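Fonel Bench Fluorometer — User Manual
Section 6: Measuring Emission Spectra of Nanocrystal Samples

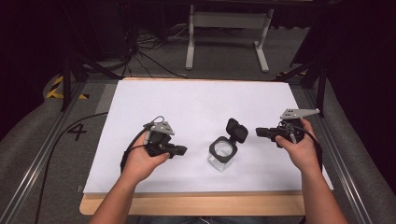
This section explains how to record an emission spectrum from a colloidal nanocrystal sample with the Fonel instrument and the Ananus control software. It is assumed that you have finished the installation in Section 3 and the wavelength check in Section 5. If the instrument was moved to another bench after the wavelength check, please repeat the check before you continue.

The procedure is written for liquid samples in a standard quartz cuvette with a path length of one centimeter. Films and powders need the Jemal solid sample holder, and they are treated in Section 8.

6.1 Before you start

You will need:
A quartz cuvette with four polished sides and a stopper
The same solvent in which your nanocrystals are dispersed, spectroscopic grade
Lens tissue without lint
A pipette with clean glass tips
Nitrile gloves
An absorption spectrum of your sample, measured on the same day

Caution: Many nanocrystals contain cadmium, lead or other toxic elements. Work with gloves and keep the open sample inside the fume hood while you fill the cuvette. Close the stopper before you carry the cuvette to the instrument.

Caution: Toluene, hexane and chloroform attack plastic cuvettes. Do not use plastic cuvettes with these solvents, also not for a quick test.

6.2 Warming up the lamp

1. Close the sample lid. The shutter cannot open while the lid is up, but stray room light may still reach the detector housing.

2. Turn on the main switch at the back of the instrument. Wait until the fan is running.

3. Press the lamp button on the front panel and hold it until the green light starts to blink. The lamp ignites with a short click.

4. Wait until the green light is steady. In a cold room this can take up to 12 minutes.

5. Start the Ananus software only after the lamp is on. The ignition pulse can disturb the data connection, and then the software shows the message "Device not found". If you see this message, close the software and open it again. It is not necessary to turn off the lamp.

Note: Do not switch the lamp off between samples. Each ignition shortens the life of the lamp more than an hour of normal burning. If you will have a pause for lunch, leave the lamp on and close the shutter from the software.

6.3 Preparing the sample

A good emission spectrum begins with a dilute sample. When the sample is too concentrated, the light emitted in the middle of the cuvette is absorbed again before it comes out. This moves the peak toward the red and makes it look narrower on the blue side. The error is easy to miss, as the curve remains smooth and looks correct.

1. Look at the absorption spectrum and read the absorbance at the wavelength where you plan to excite. It should be below 0.1. If it is higher, dilute the sample and measure the absorbance again.

2. Rinse the cuvette three times with clean solvent. Let it drain upside down on lens tissue.

3. Fill the cuvette with clean solvent first, for the blank measurement in 6.4. The liquid must stand at least above the engraved line.

4. Wipe all four sides with lens tissue, from top to bottom. Hold the cuvette only by the upper part. Fingerprints give a broad blue emission under ultraviolet excitation — it is often taken for a surface state of the nanocrystals.

5. Check for bubbles. Tap the cuvette gently if you see bubbles on the walls.

Note: Some ligands come off the particle surface when a sample is diluted very strongly. If the brightness falls much more than the dilution can explain, prepare a fresh sample with a small amount of the free ligand in the solvent. Write the ligand concentration in the comment field, so that you can repeat the measurement later.

6.4 Recording the blank

1. Open the lid and put the cuvette into the holder. The small arrow on the cuvette should point to the lamp side. If your cuvette has no arrow, make a mark on the frosted part with a pencil and use always the same direction.

2. Close the lid. You should feel a light resistance at the end.

3. In Ananus, choose Measure, then Emission. Enter the excitation wavelength. For most doped zinc sulfide and zinc selenide samples a value between 350 and 400 nanometers is suitable.

4. Enter the scan range. Begin the scan at least 15 nanometers above the excitation wavelength. If you begin closer, the scattered lamp light will reach the detector.

5. Set both slits to two nanometers.

6. Press Start and wait until the scan is complete. Save the result with the word "blank" in the file name. Ananus recognizes this word and offers the file later for subtraction.

In the blank you will normally see one small peak close to the excitation line. This is the Raman band of the solvent. It moves when you change the excitation wavelength, and real emission peaks usually stay where they are. You can use this as a simple test when you are not sure about a weak feature.

6.5 Recording the sample

1. Remove the cuvette, empty it into the correct waste bottle and fill it with the diluted sample. Wipe the sides again.

2. Put it back in the same direction and close the lid.

3. Do not change the excitation wavelength, the scan range or the slits. The blank is valid only for the same settings.

4. Press Preview. The software makes a fast scan in large steps and shows the highest count rate in the upper right corner.

5. Compare the count rate with the saturation limit printed on the label of your detector. If the number is shown in red, make the slits smaller or put a neutral filter into the filter slot. After this, record the blank again with the new settings.

6. When the number is shown in black, press Start.

7. When the scan is complete, choose Process, then Subtract Blank, and select your blank file.

8. Choose Process, then Detector Correction. This step is important for red and near-infrared emission, where the sensitivity of the detector becomes low. Without it a broad peak can look shifted toward the blue.

9. Save the corrected spectrum under a new name. Ananus does not overwrite the raw data, but the exported text file contains only the curve that is visible on the screen.

Caution: Never open the lid while the detector high voltage is on and the shutter symbol is yellow. The lid switch protects the detector in normal use, but it is a mechanical part and can wear out. Test it every 6 months as described in Section 11.

6.6 Samples with dopant emission

Dopant emission, for example from manganese ions, needs some extra attention. The emission lives much longer than the emission of the host crystal. It may continue for milliseconds, and the host emission is often gone after some tens of nanoseconds. For a normal scan with continuous light this makes no difference in the settings. For a gated scan it is very useful.

To separate the two kinds of emission:

1. Record a normal spectrum as in 6.5.

2. Choose Measure, then Gated Emission. The lamp changes to pulsed mode, and you will hear a quiet ticking.

3. Set the delay to 82 microseconds. This is long enough for the lamp pulse and the host emission to disappear.

4. Set the gate width to 4,000 microseconds.

5. Record the spectrum with the same scan range as before. It will be noisier than the normal spectrum. Increase the number of repeats if necessary.

6. Lay both curves over each other with View, then Overlay. A band that is present in both curves has a long lifetime. A band that is missing in the gated curve is short-lived — normally the band edge emission of the host, or an organic impurity.

Note: Long-lived emission can saturate at high excitation power, when the ions have no time to return to the ground state between two excitations. If the ratio of dopant to host emission changes when you insert a neutral filter, use the lower power for all samples of the series.

Note: Oxygen dissolved in the solvent can weaken the emission of some samples. If your results are different from one day to another, bubble the solvent with nitrogen before use and close the stopper immediately.

6.7 Common problems

The spectrum has a sharp line at exactly double the excitation wavelength.
This is second-order light from the grating. Insert the long-pass filter from the accessory box into the emission side and repeat both the blank and the sample.

The baseline is not flat after the blank was subtracted.
The sample is probably scattering. Centrifuge it, take the clear upper part and measure again. Old samples with aggregates often behave in this way.

The signal becomes lower with each scan.
The sample may be bleached by the light. Close the shutter between scans, and select Shutter Auto in the settings.

The signal jumps up and down.
Check whether the lamp is fully warm. If the jumps continue after the warm-up, read the lamp hours under Service. Replacement lamps can be ordered from the Lenutbridge service desk with the serial number of the instrument.

6.8 After the measurement

1. Close the shutter from the software and take out the cuvette.

2. Rinse the cuvette with the sample solvent, then with acetone. Do not leave nanocrystals to dry on the quartz. Dry particles are difficult to remove.

3. Turn off the lamp, but leave the main switch on until the fan stops by itself.

4. Turn off the main switch and put the dust cover on the instrument. The cover must not be used while the housing is still warm.

Continue with Section 7 for excitation spectra.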